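Workshop Tips: Getting Picking Software to Behave on a Home Bench

Posted 2/1/18

I get asked the same things over and over by people who have a small arm on a table at home and are fighting with the software side of it, so I finally sat down and wrote out what I do. None of it is fancy. Most of it I picked up while sorting cables (I have a LOT of cables), and a fair bit of it I learned by watching an arm calmly pinch thin air two inches to the left of the thing I wanted.

My setup, so you know where I'm coming from: the planner is Florkelik, the logging and playback tool is Leemans, and everything runs on an old desktop under the stairs. If you use something else the menus will be different but the tips should carry over fine.

Tip one: lock your exposure

Auto exposure is great for vacation photos and terrible for a wrist camera. The arm swings over a lamp reflection, the whole picture goes dark, and your nice cable detector suddenly sees nothing. Then it swings back and everything's too bright for half a second. Set the exposure by hand, with the lights the way you normally have them in the evening, and write the number on a piece of masking tape stuck to the monitor. I've redone mine maybe twice since last March.

While you're in there, lock the white balance too. Colored light will drag it all over the place, and if any part of your code picks things out by color you'll be chasing that one for a weekend. I did!

Tip two: don't detect while you're moving

This was the big one for me. I used to run the detector on every single picture coming off the wrist, and then wonder why the grasp point jumped around like a flea. Moving camera, close object, evening light -- you get smear. Now I have the arm stop at a look pose, wait 6 camera pictures, and only then ask the detector what it sees. It costs next to nothing in time and my grasp points settled right down.

If you really want to look while moving, score each picture for sharpness first and throw out the bad ones. There's a simple edge-based measure in pretty much every vision library. Pick your cutoff by saving a pile of pictures and sorting them by score, then scroll until they start looking good to you. Mine ended up at 25, but that number means nothing on your camera, so please don't copy it.
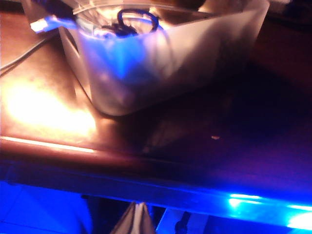
Tip three: treat the tub as a wall

Anything you keep cables in has a rim, and the rim is what you're going to hit. Florkelik lets you load a proper shape for the container, but I found that a plain box with an open top works just as well and plans a whole lot faster. If the tub has sloping sides, use the widest measurement, up at the rim, for the outside of the box. For the inside, use the narrow measurement near the bottom. You lose a little reach in the corners, and you gain not scraping the side on the way out.

Milky, see-through plastic is a pain for depth sensing, by the way. You get holes, or points floating behind where the wall really is. I quit trying to sense the tub at all. I measure it with a tape, type it in, and put it back in the same spot every time (two bits of tape on the table for corners). If yours wanders around, stick a printed marker next to it and let the software find that instead.

Tip four: go for the loop

A heap of cables looks like one object to most detectors, and honestly it kind of is. Don't ask "where's the cable?" Ask for something you can grab. A loose loop standing up out of the heap is a gift -- there's air in the middle of it, so one finger can go inside and one outside, and you don't need to be very precise. I score candidates by height first and then by how much empty space is on each side. Anything that's flat against the bottom goes to the end of the list.

Plugs are my second choice. They're stiff and easy to see, but little white ones blow out under a bright lamp and lose their edges, so turn the exposure down a notch if you care about those.

Tip five: add a lift check

After the fingers close, go up slowly and check two things: how far apart the fingers are, and whether the motor current is climbing. Fully closed fingers mean you've got nothing. Climbing current means you've got everything, including the three other cables it's knotted to. In that second case I have the arm back off, open up, and pick a different spot. Please put a limit on the retries. Mine had none at first, and I came back from lunch to an arm still politely tugging at the same knot.

Tip six: name your runs like a grown-up

Leemans will happily call everything "session" plus a number, and by the time you hit session 3786 you will have no clue which one had the good grasps. I put the date, the tub, and one word for what I changed. "Slowlift." "Newlamp." That's plenty. And change one thing per run, even when you're tired and you just want to fix it all at once.

Tip seven: mask out your own fingers

The gripper shows up at the bottom of every wrist picture, and it's very easy for the detector to fall in love with it. Draw a mask over that part once with the fingers open and once with them closed, and use whichever one matches. If you have glowing strips or anything shiny along the table edge, you can crop that out too, as long as you never need to pick anything up there.

A couple of small ones

Keep a "park" command on a key you can hit without looking. Mine's the space bar.

Plan at full speed in simulation, but run the first real try at 30 percent.

Wipe the table before you calibrate. A crumb can look a lot like a small part when the light's low, and I've had the arm go after one with total confidence.

Back up your calibration file before updating Florkelik. The last update wrote a fresh one right over mine, and I was typing in tub measurements until bedtime.

Next time I'll get into the Desitz plug-in for coiling, which I've only just got running and which still ties a better knot than I can. If you've got it coiling anything thicker than a phone cord, leave me your settings in the comments.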